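Right, thread about what's changed at my work since the robots came in, as a few of you keep asking and I keep promising.

For anyone new: I do garment care at Lerkevberg. We wash, iron and fold for 200 households round Idcombe. I've been there since before the new roof, so a while.

In March we got the first two-armed robot, a Stuvex. We named it Yin in the first week and it stuck, even the invoices say Yin now. It does laundry handling in ordinary rooms, with ordinary clutter, and that's the bit I didn't expect to be so interesting!

Some of the work, navy cloth mostly:

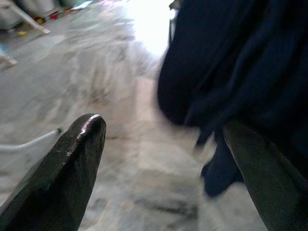
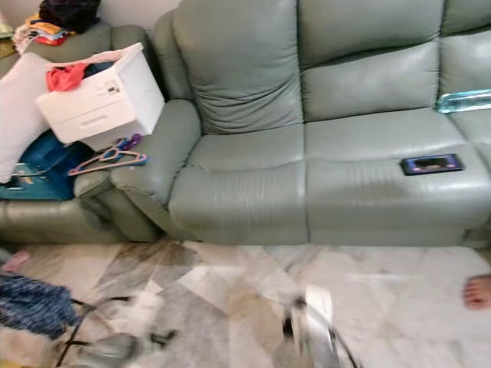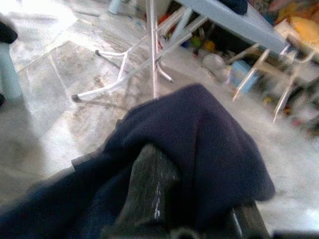
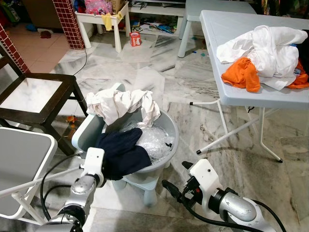 So. What changed for us. First thing is my back. I used to bend to the floor and up again all shift long and I'd come home and lie on the carpet like a plank. Now I do maybe half of that (my physio is thrilled, my carpet less so).

Second thing is hours. They moved us from six earlies a fortnight to four, same pay, and we had to fight for the same pay part. Eugeniusz Dudek sat through every one of those meetings with a folder of old rotas and would not budge. Buy that man a pint if you see him.

What I do instead of bending: I watch, I step in, I write it up. There's a form for every time we have to take over. Last month I filled in 47 of them. Sleeves are a nightmare. Anything stretchy, also a nightmare. Hangers, don't get me started.

The write-ups are proper work by the way and it took ages to get that recognised. For the first few weeks it was "just jot it down when you've got a sec". When have I ever had a sec?? Now it's in the job description and there's 2 hours a week set aside for it.

Not all rosy. Two of the girls on the folding side didn't get their contracts renewed in spring and I'm not going to pretend that had nothing to do with it. Management says the timing was a coincidence. I've got my own view and I've told them it to their faces.

And it's quieter. We used to chat over the ironing, whole shifts of it, and now one person's minding the robot and the other's across the room with the steam going. I miss that more than I thought I would.

Would I go back though? No. My knees have voted. But I want the younger ones trained on the repair side before the next machine turns up, and so far that's been a lot of nodding and no dates.

Someone asked what it's like to teach it a fold. Slow! You do the same shirt over and over until you hate that shirt. I've got a grey one I can't even look at.

Anyway my tea's going cold. If you work somewhere that's had one of these brought in, tell me what they did about your hours, I'm collecting stories for the next meeting.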